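Workshop notebook, Thursday, October

5 min read

Back at the bench after the Skusby trip, and I want to get this written up before the details go soft on me. The question we took out there was a plain one: why do people with a foot ulcer come in so late, and could a better sandal and a simpler leaflet get them in sooner? Leprosy is curable, the tablets are free at the clinic, and still folks arrive with numb feet and a wound they have been walking on all through the planting season.

The clinic register has 1,791 names in it, going back further than any of the current staff. I sat with it for most of two afternoons (lovely old thing, three different inks on some pages) and pulled out the entries with a foot wound written down at the first visit. There were 590. I had guessed a good deal lower, so my hat is off to the nurses, who had been telling us this for ages.

Sandal notes, Treltus pattern

We fitted 16 people with the Treltus sandal, the one with the soft insole and the wide heel strap. The straps are still my main worry. Anyone with clawed fingers has a hard time with a buckle, and two of the wearers had simply stopped doing it up, so the heel was sliding and rubbing. I would like to try a broad hook-and-loop strap with a big loop at the end that you can catch with a thumb or the side of the hand. No nails anywhere in the sole, please, even for a quick repair. Glue and stitching only.

The insole rubber from Stimano was softer than the last batch and I liked it very much under the ball of the foot, though it packs down at the heel. Long has offered us a firmer sheet, and I'm inclined to put that under the heel and keep the soft one up front.

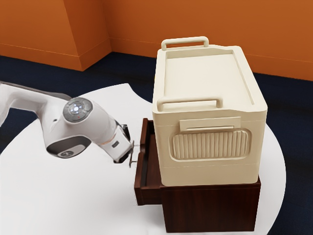
Leaflet, second draft

The first draft was too wordy, and I say that as the person who wrote it! We read it out loud at the clinic and lost the room by the second paragraph. What people wanted to talk about was the skin patch: a pale or reddish patch that doesn't feel a light touch. Several of them had taken theirs for a fungus and spent good money on creams. So the patch goes first now, then the feet.

For the feet I've kept the daily routine short. Look at both soles every evening, with a mirror or a family member. Soak in plain water, rub in a little oil while the skin is damp, and shake out your shoes before they go on. If there is a wound, cover it, rest the foot and come in.

We printed 70 copies of the new one, and I should have done more, as people kept asking for a second to take to a neighbor. I'd love a version with drawings and hardly any words for the next round.

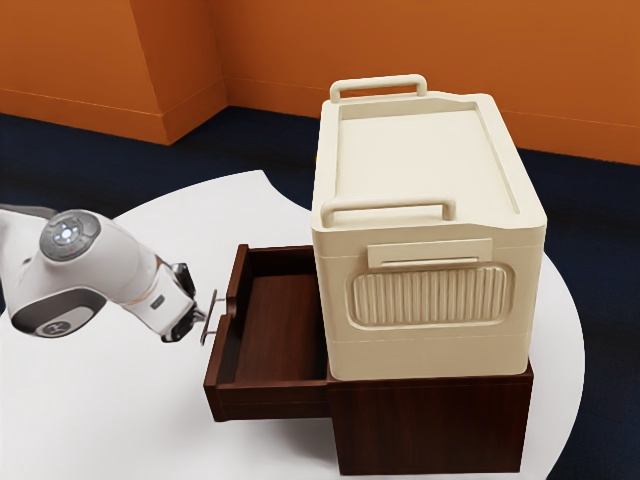

Can a person on treatment pass leprosy on to the family at home?

It becomes very unlikely soon after the first doses, so there is no need for separate plates, bedding or rooms. The people at home should still have their skin checked.

To do: cut three trial straps, ask Long about sheet thickness, send the leaflet text back to the clinic for another reading out loud.

Recent entries
Heel wear on the older Treltus pairs
Grip handles for spoons and hoes
Notes on testing feeling with a nylon thread
Packing list for Skusby

Contact the workshop | Copyright, all notebook pages | Back to top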